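Notebook, Binstead workshop, bench 2
22 July 2026

Water hardness and soap batches, continued

Started late because the delivery from Vilora was at the wrong door. I carried the boxes up myself and then made tea.

The question is still the same as on the last pages: why do the bars from the Rodside water become cloudy and soft, when the same recipe with the Binstead water stays clear. Kaiwen thinks it is the water. I thought it was the glycerin, and I am now less sure.

Hardness by the drop test, two readings each. Binstead tap: 11 drops both times. Rodside tap: the color did not want to turn, I stopped at a number I do not trust, so I will not write it. The indicator bottle has been open since November and it should be replaced before anyone repeats this. I have put a label on it.

Batch 621, Binstead water. Base melted slowly in the water bath, 300 g, lid on. I added the sugar solution in three parts and stirred with the glass rod, not the whisk, because the whisk brings in air and then we discuss bubbles for one hour. Poured into the round molds. Alcohol spray on the top, one time only. 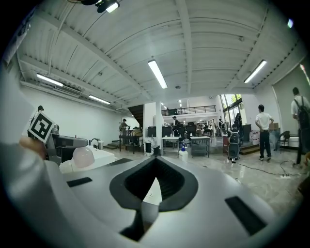 For the second batch I used the Rodside water and changed nothing else. Same pot, same molds, same place on the shelf. While it was still liquid I could see no difference between the two. After it became solid, the second one had a fine haze near the bottom, like breath on a window. When I cut a bar in half the haze went in for some millimeters and then stopped. This I did not expect. If the water is guilty, I would think the haze is everywhere.

Possible reasons, in the order I believe them:
1. Something settles before the bar is set, so the bottom gets more of it.
2. The shelf is colder than the bar, and the bottom cools too fast.
3. The molds were not fully dry. I wiped them, but I was in a hurry.

Fitriani came by and asked if I had rinsed the pot between the batches. Yes, but with tap water from here, so there is a little mixing. She says it does not matter at this amount. I agree but I write it down.

She also reminded me that the Tjoa notes use code 3110 for the older base and that our drum has the same code. So the comparison with their results is fair, at least for the base.

To do:
- new indicator, ask Kaiwen which supplier
- repeat the Rodside batch with the molds on a folded towel
- one batch with distilled water as control (should have been the first thing, my mistake)
- keep the cut halves in the paper bag, do not wash hands with them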